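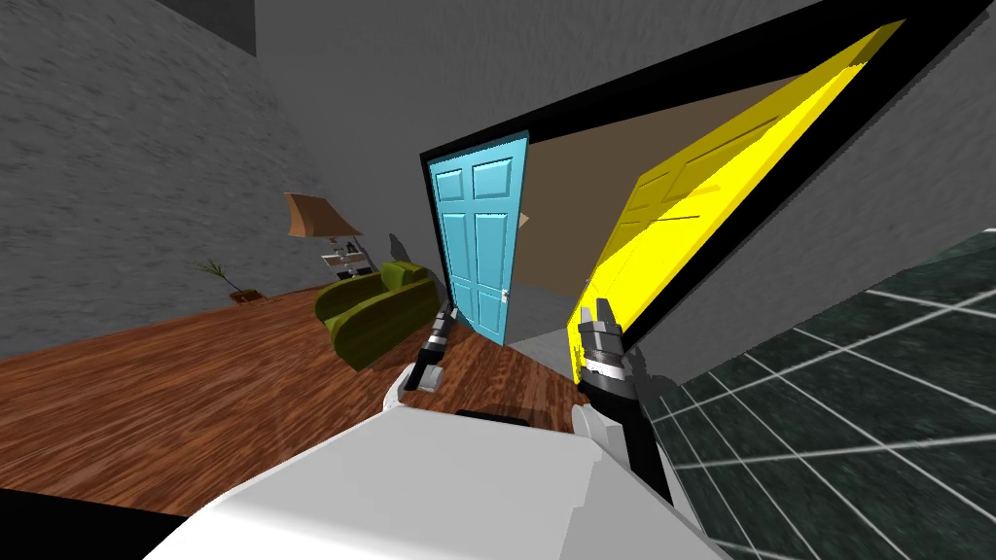
Setting the Rules for Robots at the Door

Print this article | E-mail this article

Wednesday, August 10, 2022

A robot that can weld a seam may still be a poor guest in a house. The difference, according to the working group behind the Vumness code of practice, often shows at the doorway.

The code, now in its second draft, covers mobile robots with two arms that work in homes and small offices. It asks makers to test in simulation before any trial in an occupied building, and to keep the full record of each run, failures included. Kondico, which took part in drafting, submitted 653 simulated door runs for review. Macedo submitted 2270.

Double doors receive a chapter of their own. A robot must keep both grippers in its account of the space it occupies, even when only one is in use. It must stop if a door leaf moves without its command. It may not enter until its body and both arms have a clear path, and furniture near the threshold is to be treated as fixed.

The draft also deals with what the robot can see. At close range a door panel or a wall may take up most of its view, and the code requires that a robot in this position slow down and rely on what it has already mapped only for a limited time.
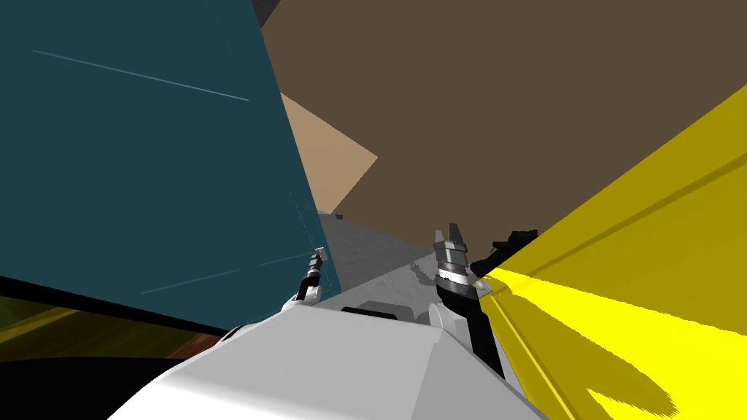

Bimla Bansal objects that the time limit is too generous, and would have the robot back away and look again before it goes any farther. She has asked that the clause be rewritten before the November meeting, with the limit stated in seconds and the same value applied to every maker.

Vekico has asked for the opposite change, on the ground that frequent stops in a doorway block the people who need to use it. Both requests will be published with the next draft.

Comments (2) | Shares (100)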